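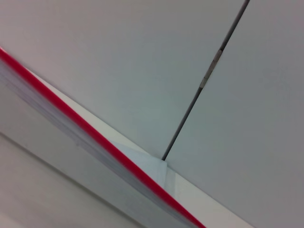
Storage Week at the Arville Office

Every March somebody decides the supply corner needs a system, and every year I'm asked to write something about it. This year the system is called Cemari. It came with a leaflet promising "up to 1000 sheets per bay" and a calmer workday. I have doubts about both.

Plain pale panels, a dark rod in the gap between them, and one red stripe doing all the decorating. Li-hua Chiu likes the red. I think it will look tired by fall.

Partway along the rod there's a short light-colored sleeve. Could be tape, could be metal. Kwan-ho Hsueh says connector, and I'm not going to argue with him over a sleeve.

The layered gray edge beside the stripe looks like thin sheets, or maybe the side of a plastic folder. Filing is where these systems usually fall apart — the last one had everything labeled and we still couldn't find the lease.

Where the rod ends there's a small translucent piece on the ledge, pale blue-white. The leaflet doesn't mention it. Seidu Sarpong has written to Titen, who sold us the thing, and he's more hopeful of a reply than I am.

I do like the smooth off-white surfaces, I'll give them that. They have no markings on them. Po-yen Yau wants to add labels, so ask me again later.

Comments to Hiu-tung Chou, please, and keep them short.

Posted 2020-06-12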